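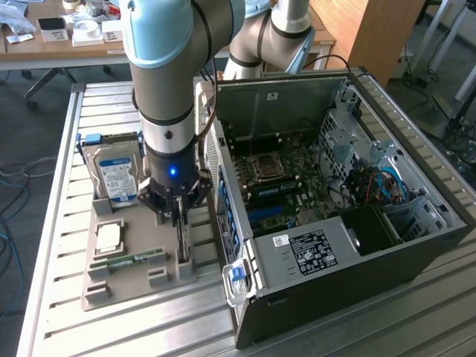
Tower on its side, panel off. Hard disk, CPU and a stick of RAM in the grey tray.

Callum Naylor @callumnaylor
Rebuilding an old desktop this week, so a few notes as I go. Starting point is a second-hand tower with no processor in the socket and an empty drive bay.

2/ The parts tray has a shaped slot for each thing. Hard disk stands upright, CPU sits in its own square pocket, memory lies flat in a long slot. Before this I kept parts in a biscuit tin and bent pins on two processors.

3/ Order I'm working in: CPU, then memory, then disk. There's already one stick on the board. I'll try the second one after the first start-up.

4/ Work with the case flat. A processor should drop into the socket under its own weight. If you have to push, lift it out and check the corner mark.

5/ Cables are still bundled in the drive cage. I leave them tied until the board is done.

6/ Ye-ji Tak asked what it cost. The tower was 9 quid from a house clearance in Clulport. Thermal paste was extra.

7/ It's going to Masaru Nomura for his accounts and email, so it doesn't need to be quick. Disk goes in tomorrow, then I'll wipe it and start the install.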